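Vote of confidence (ice hockey)

From the Flostis Hockey Wiki, the fan-written guide to the league

A vote of confidence is a public statement, made by a club's owner or general manager, that the head coach is keeping his job. It normally comes during a losing run, and it normally comes after a week or two of people asking. I've written most of this entry myself (the bits on the lower divisions were here before me, and I've only tidied them), so if it sounds like one supporter talking, well, it is.

Where the phrase comes from

The words were borrowed from parliament, where a vote of confidence is a real vote with real counting. In hockey there's hardly ever a vote at all. A general manager stands in a corridor, or somebody in the press office types up four sentences, and the coach has "the full backing of the organisation". Football supporters in Britain were using the phrase long before I ever heard it at a rink, usually with "dreaded" stuck on the front, and I'd guess that's how it reached us.

When it happens

In our league the busy month is November. Clubs have played enough games by then for the table to mean something, but there's still enough season left that changing the coach could make a difference. A second batch comes after the new year, when the clubs just outside the play-off places start to panic.

The usual triggers are a run of defeats, a bad home loss to a local rival, or a power play that's gone completely dead. Injuries matter too, and they cut both ways. A manager who wants to keep his coach will point at the treatment room, and a manager who doesn't will say that every team has injuries. I've heard the same man say both in the same season!

Types

There isn't an official list, but on this wiki we sort them like this:

The full statement. Written, signed by the club and put on the website. It tends to mention "the process" and a long-term plan.

The corridor quote. Given to reporters after practice, short and a bit grumpy. "He's our coach" is the classic.

The leak. Nothing is said on the record, but a reporter hears that a statement is on its way. Sometimes it never turns up, and we still count it if two outlets carried it.

The extension. The club gives the coach a new contract in the middle of the slump. It's rare and it's expensive, and I love it when it happens.

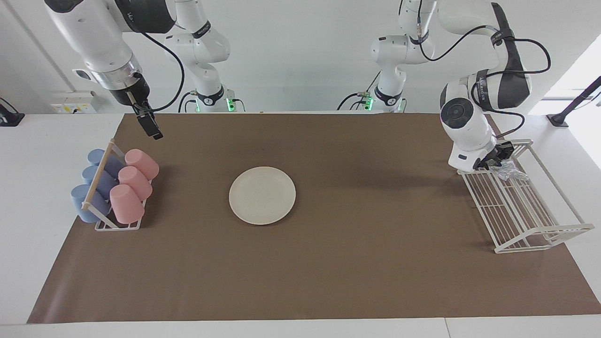
The Cuvmont season

Any long-time reader will be waiting for this part. Cuvmont lost 13 games in a row, which is still the club record, and their coach received three separate votes of confidence while it was going on. The first was a corridor quote after the fifth defeat. The second was a full statement after the ninth, and it used the word "patience" so many times that supporters put it on a banner. The third was an extension.

I was at the rink for the game that ended the run. Cuvmont won it in overtime off a defenceman's skate, and the noise was ridiculous for a team sitting bottom. They missed the play-offs by 21 points in the end, but the coach stayed, and the following year they finished third. People who believe in sticking with a coach have been bringing that up ever since (me included, I'm afraid).

The Mahuika case

Mahuika went the other way. Their general manager gave a full statement one morning, the team lost that night, and the coach was gone 26 hours after the statement went up. It's the shortest gap on our list. The club never took the original page down, so for the rest of the season you could read it just underneath the news that he'd been replaced.

In fairness to Mahuika, I don't think the manager was fibbing. The owner was travelling when the statement was written, and the local paper's version is that he first read it at the airport. I've never found anything to contradict that.

Does it work?

This is the argument that fills up the talk page. The members' list has 91 votes of confidence on it, going back to the league's first season, and you can make it say nearly anything depending on where you stop the clock. Look at the next month and plenty of coaches survive. Look at the next full season and it gets a lot gloomier. A coach who needs public backing has a struggling team, and coaches of struggling teams don't last long whatever anyone says about them.

What I can say from watching is that players seem to notice. Former players on the Truko podcast have talked about it a few times, and opinion was split. Some liked knowing where they stood, while others said the room had been fine until the statement went out and everybody began wondering why it was needed.

Related terms

Lame duck: a coach in the last year of his contract with no new one offered.

Interim: the assistant who takes over, usually the next morning. He may get his own vote of confidence later on, and we list those separately.

Mutual consent: the wording clubs use when a coach leaves and neither side wants to say more.

See also

Bag skate; Healthy scratch; List of Cuvmont head coaches; Trade deadline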